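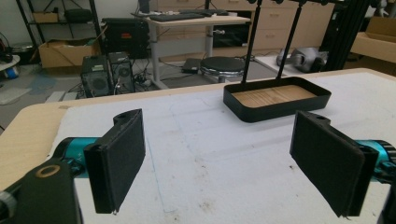
Chapter 7
Collecting Demonstrations with a Hand-Held Gripper

Chapter 6 treated grasp planning as a search problem: given a shape and a model of contact, find a pose that holds. The approach works well for boxes and bottles. It works poorly for cloth, which has no fixed shape to search over. This chapter takes up a different method, in which a person performs the task with a gripper in hand and a policy is trained on the recorded motion.

The running case is the Grunano study, a project on handling clothing accessories from a tabletop. Its main data set, named Cukura, holds 974 demonstrations. Of these, 242 were set aside for testing and never used in training. The release discussed here is the one dated 3 August 2021; later releases changed the file layout and will not match the exercises.

7.1 What a demonstration contains

A demonstration is a time-ordered record of three things: the view from a camera on the tool, the pose of the tool, and the opening between the fingers. In the Grunano study each one begins with the fingers open and ends when the operator releases the object. Everything between is kept, including hesitations and second attempts. Section 7.4 returns to whether second attempts should be trimmed — the evidence is mixed.

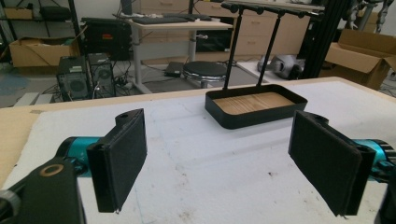
Because the camera moves with the tool, the fingers keep nearly the same place in the view while the table and the room shift behind them. This has 2 consequences for training. The policy can judge the position of an object relative to the fingers without a calibrated external camera. It may also come to rely on background features that have nothing to do with the task. The second problem is easy to miss when training and test data come from the same room.

7.2 Why cloth is a useful test

A necktie is long, narrow, and flexible. It can be bunched, folded, or laid out straight, and two trials rarely start from the same arrangement. A grasp near the tail moves only part of the tie at first, and the rest follows in a way that is hard to predict from a single view.

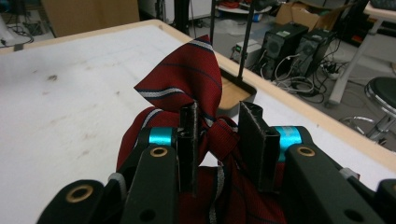
Figure 7.1. Gripper closed on a striped necktie, with the narrow tail standing above the fingers.

The study compared two training procedures on this task. The first, Gendel, predicts one action at a time. The second, Russo, predicts a short sequence and carries out part of it before predicting again. Both were trained for 4,000 steps on the same demonstrations. Russo made fewer repeated grasps on the test set, but it was slower to respond when the fabric slipped. Section 7.3 derives both procedures, starting with the single-action case.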